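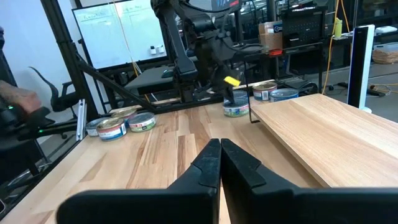
View from the right wrist, tabletop station. Seven small cans are set out on the table, with the second arm working above a green-and-white label.

Bovon Tabletop Collection: Gallery

The Bovon project gathers examples of everyday handling tasks for use in training a learning system. Each example, known here as an episode, pairs the views from the cameras with the positions of both arms over the same period. The collection now holds 1010 episodes of the can task, recorded at the Laravetti workshop between March and May.

The page is intended for partner groups and for visitors who wish to see the working conditions under which the material was gathered. Further pictures will be added as the remaining tasks are completed.

About the view
The wrist camera looks out past the two black fingers of the right gripper, which nearly meet at their tips. This view is stored with every episode, including those in which the right arm does little of the work.

About the objects
Small cans were chosen for their plain shape and varied labels. Blue, green, red and white all appear among the labels on the table, and a raised wooden board takes up much of the right side. Layouts are changed after every 13 episodes.

About the operators
A person with a handheld controller is at the far left of the view. Operators work in shifts of 2 hours and complete 5 practice episodes before recording begins. Practice episodes are kept in a separate folder and are not released.

About the records
Episodes are reviewed at Irkeck before they enter the main set. Failed attempts are retained and labeled as such – they remain useful for later study. Requests for access should name the partner group and the intended use, and should be sent to the Mbeki data office.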